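Chapter 6
Choosing a Two-Arm Training Package

In this chapter
What a simulated tabletop package contains
Reading a task list
License terms and running costs
Three packages compared: Gamard, Mutow, and Rakeron

Chapter 5 dealt with buying arms and hands as hardware. Many buyers now spend money on software first. A simulated tabletop package gives a team a pair of modeled arms, a room with furniture, a library of household objects, and a set of tasks with start states and success checks. The team trains and tests its control program on these before any real arm is bolted to a bench.

Packages of this kind are sold by the seat, by the year, or by the number of episodes run. The price on the front page of a catalog says little about what a buyer will pay over the life of a project. A small lab with one workstation and a plant with 15 engineers can start from the same quote and end up far apart. Section 6.3 works through both cases.

Most of the tasks in these packages are ordinary ones. An object has to go from one surface to another, or two objects have to be brought together, and the arms have to share the work without getting in each other's way. Setting out food and dishes is a common choice for table tasks.

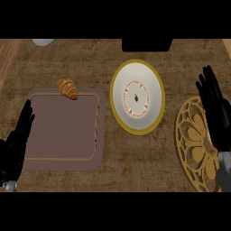 A buyer should ask how the start state of each task is varied. In the Rakeron package used throughout this chapter, the base library holds 306 objects, and each task can be reset with new positions, new table textures, and new lighting. The Mutow package has a larger library – 1,988 objects at the October release – but fewer of them can be swapped into a given task. Gamard sells its objects in sets of 200, and a set bought for one task can be reused in any other.

Library size is easy to compare, so sales sheets tend to lead with it. The success check deserves more attention. If a task says that a piece of bread must end up on a plate, the buyer needs to know what counts. Some checks only test whether the object's center is above the plate. Others require contact, and a hand that has let go. A control program trained against a loose check may score well and still fail on a bench.

The Nguyen worksheet at the end of the chapter lists the questions to put to a vendor before a trial license is signed. Keep it at hand while reading Sections 6.1 and 6.2.

6.1 What Is in the Package

We begin with the hands.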